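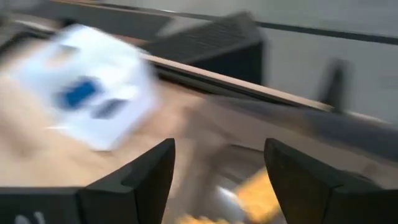
Someone at the Wodcombe swap group asked whether it's worth keeping small white boxes once they're empty, or if they just end up as clutter.

I keep them, but only the ones that close properly. Anything with a torn flap goes out the same evening.

Today I cleared the work table at last. It's a light wood tone, so every bit of dust shows. Took most of the afternoon.

Boxes get sorted by what fits inside - chargers, tape, spare bulbs. I write the contents on the short end in pencil.

The Minetti shelf holds 12 of the small ones in a row. The Parisi one is deeper but you lose whatever is at the back.

Two boxes in the Giretti drawer had nothing but old receipts in them. Receipts shredded, boxes kept.

I've stopped stacking them more than 3 high. The bottom one always gives.

Next up is the hall closet, probably in August - there are bags in there I haven't opened since the move.

Print this page | E-mail this page
Filed under: Home & Storage, Tidying
Last updated: 4:40 p.m.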